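Stirnwood Technical Institute
Automation Planning, Unit 7: Costing a two-arm cell before purchase
Handout revised 14 October 2025

7.1 What goes in the request

A purchase request for a handling cell has three cost lines: arms, grippers, and the surface they share. Most first drafts price the arms and leave the rest under "accessories." Put each gripper on its own line. A pair of arms needs a pair of grippers and at least one set of spare finger pads.

7.2 Simulate first

Hold the order until the layout has been run in simulation with the parts you expect to handle. For the Grilton exercise these are small grocery items, a soup can among them. Check gripper opening against the widest part, reach from each side of the table, and whether two arms can work the middle without waiting on each other.

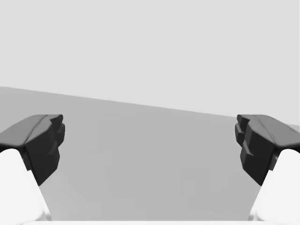 Open gripper over the bare surface; next, both arms at the shared table.
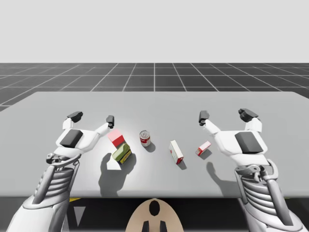
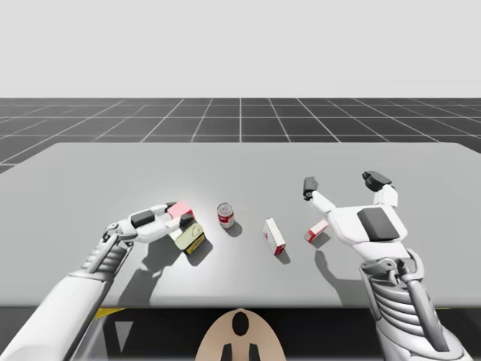 Colin Lightfoot asked in the July session whether simulation hours belong in the equipment budget at all, given that at Bickerstaff they were charged to engineering time and the equipment line came out looking cheap. He would rather see them beside the hardware, where whoever signs can compare the two.

For this course, follow his suggestion. Show the hours as a separate line and state the rate.

7.3 Worked figures (Kallier worksheet, course units)

Finger pads, per set: 321
Sets required: one fitted to each gripper, one spare for each gripper, four in all
Pads, total: 1,283 after a rounding credit of 1
Simulation, hours: 20
Simulation, rate per hour: 100

Multiply out the simulation line yourselves and carry it to sheet 2. Do not merge it with the pads. Arms are quoted separately and stay blank until the vendor's figure arrives.

7.4 For next time

Bring a parts list with the width, height and weight of each item. Mark any item that may lie on its side, as the grip width changes with the way it rests. Requests without a parts list will be returned unmarked.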